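Quatre semaines que je compare deux mains et une pince pour le poste de tri. On me demande un avis, alors fil. Je préviens, je ne suis pas de bonne humeur.

Le contexte : des bacs plastiques qui arrivent sur convoyeur à rouleaux, à prendre et à poser plus loin. Les candidats : la main Preva à cinq doigts, la main Nørgaard, et une bonne vieille pince parallèle Urkside qui traîne à l'atelier depuis une éternité.

Tout est passé d'abord en simulation. Je sais ce que vous allez dire. Je le dis aussi, plus bas.

La plaquette Preva annonce une « dextérité quasi humaine ». J'ai cherché la définition dans les annexes. Il y a une photo d'une main qui tient un œuf. Mes bacs ne sont pas des œufs.

Protocole : 508 prises par préhenseur, mêmes bacs, mêmes positions de départ, même contrôleur Clallham. Je compte un échec dès que le bac glisse, pivote de travers ou reste sur les rouleaux. Le fournisseur, lui, compte un succès dès qu'il y a contact. Forcément, on ne tombe pas sur les mêmes courbes.

Résultats simulés : 18 échecs pour la Urkside, 77 pour la Preva. La Nørgaard est entre les deux, mais j'ai dû changer ses gains en cours de route, donc je ne publie pas son chiffre. Oui, c'est frustrant. Je préfère ça à un tableau bidon.

Oddur Eskildsen m'a fait remarquer que la pince n'a que deux mors et que je lui ai donné la tâche la plus facile pour deux mors. Il a raison. C'est aussi la tâche que le client paie.

D'où viennent les échecs de la Preva ? Le pouce, presque toujours. Il se présente trop bas, touche le bord du bac avant les autres doigts, et le bac part en crabe sur les rouleaux. Avec les deux mains en vis-à-vis c'est pire, parce que les pouces n'arrivent jamais ensemble.

J'ai essayé de replier les pouces à l'approche et de les ouvrir au dernier moment. Ça passe mieux en simulation, et ça coûte du temps de cycle. Le contrôleur a un réglage prévu pour ça, documenté en 4 lignes, dont une fausse.

Maintenant la simulation elle-même. Les rouleaux sont modélisés sans jeu dans les axes, avec un frottement identique partout. Sur un vrai convoyeur gravitaire, vous en avez toujours un qui grippe et son voisin qui tourne pour un rien. Je n'ai aucune confiance dans mes chiffres absolus. Dans le classement, un peu plus.

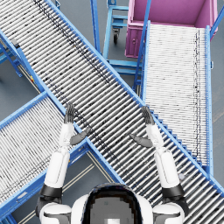 Pour la caméra, j'ai pris une vue de dessus par confort, et je commence à le regretter. On juge très bien l'écart entre les mains, très mal leur hauteur par rapport aux rouleaux. J'ai validé deux réglages à l'œil comme ça, et il a fallu ressortir les forces de contact pour voir que c'était n'importe quoi.

Donc, conseil gratuit : ne croyez pas une démo filmée sous un seul angle. Les miennes comprises.

On me demande si l'humanoïde complet se justifie pour ce poste. Pour l'instant, je ne vois pas. Deux bras, deux mains, un équilibre à gérer — pour pousser un bac d'un convoyeur à l'autre. Si quelqu'un a un cas où ça bat un bras fixe et une pince sur le coût par prise, je veux bien le lire, avec les échecs comptés.

Suite en octobre, sur du vrai matériel, si Preva livre la deuxième main. Elle était promise pour le printemps.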